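4.3 Préparation du linge délicat en filet de lavage

La présente section s'adresse au personnel des résidences Celten chargé de l'entretien du linge des occupants. Elle complète la section 4.2 (tri et étiquetage) et précède la section 4.4 (chargement des machines). Les filets fournis par Skaltel sont réservés aux articles dont l'étiquette impose un lavage délicat, ainsi qu'aux vêtements imprimés ou floqués.

Matériel nécessaire

Un filet à mailles fines avec fermeture à glissière, référence 182
Une table dégagée, propre et sèche
La fiche de suivi de l'occupant

Mise en filet

1. Vérifier l'état du filet. Tout filet présentant un accroc, une couture ouverte ou une glissière à laquelle il manque des dents doit être retiré du service et déposé dans le bac de réforme.

2. Vider les poches du vêtement, fermer les boutons-pression et les crochets, puis retourner le vêtement si celui-ci porte un motif imprimé.

3. Poser le filet à plat sur la table, dans le sens de la longueur, l'ouverture tournée vers l'opérateur.

4. Introduire le vêtement et le pousser vers le fond du filet. Il n'est pas nécessaire de le plier. La partie proche de la glissière doit rester libre, afin que le tissu ne soit pas pris dans les dents lors de la fermeture.

5. Tendre la glissière à l'horizontale en maintenant une extrémité, saisir la tirette à l'autre extrémité et garder le filet bien à plat avant toute manœuvre.
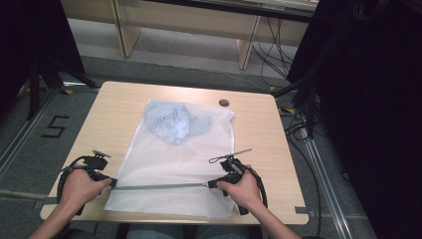
6. Faire coulisser la tirette d'un mouvement continu jusqu'à la butée. En cas de résistance, revenir en arrière de quelques centimètres, dégager les mailles et recommencer.

ATTENTION : ne jamais forcer sur la tirette. Une glissière déformée peut s'ouvrir pendant l'essorage et endommager l'ensemble de la charge.

7. Rabattre la tirette sous la bande élastique de protection, lorsque le modèle en comporte une.

8. Reporter le numéro du filet sur la fiche de suivi et déposer le filet dans le chariot prévu pour le linge délicat.

Remarques

Un filet ne doit pas être rempli au-delà de la moitié de son volume. Un vêtement trop serré se lave et se rince mal.

Les articles foncés et les articles clairs sont placés dans des filets distincts, même lorsqu'ils appartiennent au même occupant. Les vêtements bleu clair sont traités avec le linge clair.

Les soutiens-gorge à armatures sont placés dans les filets rigides Werik (voir annexe B).

Entretien des filets

Les filets sont retirés du service après 36 lavages, quel que soit leur aspect. Entre deux utilisations, ils sont suspendus ouverts, glissière vers le bas, à l'écart de toute source de chaleur directe. Le passage au sèche-linge est interdit.

Les peluches accumulées dans les angles sont retirées à la main chaque mercredi. L'emploi d'une brosse métallique est proscrit.

Toute demande de remplacement est adressée à Laiba Talpur, responsable du linge, poste 106, au moyen du formulaire Awan disponible à la lingerie.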